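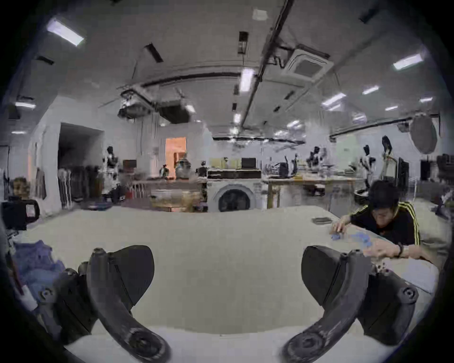 图／Divlow 数据采集间，手持夹爪视角

又有人转Omitz那篇稿子给我，标题说机器人“看人叠几次衣服就学会了”。我做了一阵子采集，想说几句。(1/9)

先说“看”。它看到的就是上面这种东西：两根黑手指占掉画面下半截，后面一张浅灰色大桌子，桌上有布料，有人趴得很低在弄那几件浅蓝色的小东西。夹爪张着，里面什么也没有。模型要从这种画面里学会什么叫“叠好”，你品一品。(2/9)

再说“几次”。我们这一轮的指标是4000条，只做一个任务：从一堆布里拿一件，摊平，叠两折，放到一边。4000条是合格的条数，废掉的不算。手抖了废，布掉地上废，中途停下来想了一下也废。偏偏人叠衣服就是会停下来想一下的。(3/9)

有人会问，房间里站着四台人形机器人，怎么不让它们自己去叠？问得好，我也想问。现在的做法是人拿着夹爪替它们叠，叠完了把数据喂进去，过几个月再看它们叠得像不像人。宣传片里一般只放最后那一段，还是挑过的。(4/9)

Kárason那套说法我也听过：数据够多，能力自然就出来了。可什么叫够？去年12月说一个任务200条就行的人，现在改口说要上千，下次估计还得往上加。目标一直在挪，没见谁出来解释上一个数字是怎么算的。(5/9)

更麻烦的是多样性。同一张桌子，同一批灯，同一堆布，录32个人和录2个人，差别没有你想的那么大。大家录到后面手法都一样了，因为只有那种手法不会被判废。最后学到的很可能是“怎么通过质检”。我提过换桌子换光线，答复是下一轮再说。上一轮的答复也是下一轮再说。(6/9)

Inutetti放出来的成功率我认真看过，测试场地和采集场地是同一间屋子。换个厨房呢？换成湿衣服呢？报告里没写。没写我就当没测过，欢迎拿结果来打我的脸，我是真的想看。(7/9)

也不是说这活没用。手持夹爪比遥操作省事得多，上手快，不用占着一台真机，坏了换个零件接着录。单看采集效率我是服气的。我不服的是从“录得快”直接跳到“学得会”，中间那一大截没有人讲，讲了也没人转发。(8/9)

所以下次再看到“看几遍就会”，麻烦先问四个问题：录了多少条，废了多少条，在哪儿测的，失败的视频给不给看。答不上来的，我一律当广告处理。评论区别再问我什么时候能买到会叠衣服的机器人了，我家衣服还是我自己叠。(9/9)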